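Plusevum Flivham, espumador de leche: siete semanas con él

Compré el Flivham de Plusevum en agosto, el modelo de jarra, no el de varilla. 59 euros. Escribo esto a ratos asi que perdón por el desorden.

Lo primero: espuma bien. Mejor que bien con leche entera. Con semi depende, con desnatada hace una espuma tiesa, de peluquería, que se queda arriba y no se mezcla nunca con el café. Hay gente a la que le gusta. A mí no.

Venía de un Tindall de varilla, de los de pilas, que me duró dos inviernos y murió con el muelle abierto. El salto se nota. Con la varilla tenía que calentar la leche aparte, ensuciar el cazo, y siempre me pasaba de temperatura. Con el Flivham echas la leche, tapa, botón, y te vas a buscar los calcetines.

Capacidad. En la caja pone 200 ml para espuma, y es verdad, pero ojo: la marca de máximo está por dentro, en relieve, del mismo color que la jarra. Con poca luz a las siete de la mañana no la ves. Me he pasado de la raya varias veces y el resultado es leche por debajo de la tapa, por la base y por la encimera. Una raya pintada de otro color, ¿tanto costaba? Para dos capuchinos normales llega. Para tres no, ni estirando.

Botones. Uno solo, que es el problema. Pulsación corta, espuma caliente densa. Dos cortas, espuma caliente ligera. Larga, espuma fría. Y mantener hasta que parpadee, solo calentar. El manual lo explica en un dibujo minúsculo, página 7, que he acabado fotocopiando y pegando por dentro del armario. Las visitas no aciertan nunca.

Ruido: poco. Un zumbido. Menos que la nevera. Al final de ciclo pita tres veces y eso sí que molesta, no se puede quitar, he mirado. Escribí a Plusevum por el formulario y me contestaron que tomaban nota. Pues vale.

Temperatura. Aquí tengo mis dudas. En caliente sale templadita tirando a caliente, perfecta si el café está recién hecho, justa si la taza está fría. Yo ahora enjuago la taza con agua del grifo bien caliente antes y listo. Si eres de los que quieren el café con leche hirviendo, no lo compres, en serio, lo vas a devolver.

Sobre la leche en si, que al final importa más que el aparato. He probado:

Entera de nevera, de la fresca: la mejor con diferencia. Espuma fina, brillante, aguanta hasta el final de la taza.
Entera de brik: casi igual, un poco más de burbuja gorda.
Semidesnatada: aceptable si es muy fría al empezar.
Avena normal: agua con burbujas. No.
Avena "barista": sí, sorprendentemente bien, aunque dulzona.
Soja: espuma mucha, sabor a soja, cada cual.
Almendra: ni lo intentes.

La regla que me funciona es nevera hasta el último segundo. Nada de dejar el cartón fuera mientras muele el café.

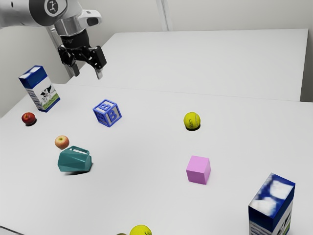

Lorkthorpe comenta que con la semi le pasa justo lo contrario, que la saca media hora antes y le espuma mejor que recién sacada, y que el truco está en no usar un cartón que lleve más de tres días abierto. Añade que la avena barista le dejó el fondo pegado y que tuvo que rascar.

Lo de los tres días me lo apunto, puede ser. He hecho la prueba con un cartón recién abierto y otro del principio de la semana y hay diferencia, el viejo hace burbuja grande y se baja enseguida. Lo de sacarla antes no me sale, en mi cocina por lo menos. Igual es la marca de leche, igual es el agua de la zona, ni idea. Lo del fondo pegado, sí, confirmo, pasa con todas las vegetales si no enjuagas al momento.

Y eso me lleva a la limpieza, que es lo peor del cacharro. La jarra no va al lavavajillas. Lo pone en letra pequeña detrás de la caja, yo me enteré en casa. Hay que lavarla a mano sin mojar los contactos de abajo, o sea, cogiéndola como si fuera un gato. El batidor sale tirando, lleva imán, se limpia en dos segundos y se pierde en uno. Ya se me fue una vez por el desagüe y lo pesqué de milagro con una percha. El repuesto vale 7 euros más envío. Traen dos en la caja, uno para espuma y otro liso para calentar, y hay un hueco para guardar el que no usas debajo de la base. Bien pensado eso.

La tapa tiene una junta de goma que coge olor. Vinagre rebajado, un rato, aclarar. Se va casi todo.

Cable corto. Muy corto. Si tienes el enchufe detrás de la tostadora, vas a mover la tostadora.

Antes de comprar me leí un montón de opiniones, la ficha de la tienda tenía 1191, y la mitad hablaban del transportista. De las útiles saqué dos cosas: que a algunos se les para a mitad de ciclo (a mí me ha pasado un par de veces, se arregla levantando la jarra y volviéndola a poner, serán los contactos húmedos) y que el antiadherente se raya si usas cuchara de metal. Cuchara de silicona, entonces. El mío sigue entero.

¿Chocolate caliente? Se puede, con el batidor liso y el cacao echado cuando ya está girando. Si lo echas antes se queda una pasta en el fondo. En polvo sí, en onzas no.

¿Para comprarlo otra vez? Por 59, sí, con la boca pequeña. Si lo pillas rebajado, sin pensar. Si ya tienes una cafetera con vaporizador, no te hace falta para nada. Y si solo tomas leche espumada los domingos, el Tindall de pilas y a correr.

Nota: 7 de 10. Le quito por el pitido, por lo del lavavajillas y por la raya invisible esa. La garantía son tres años, guardad el tique, que el mio ya se está borrando.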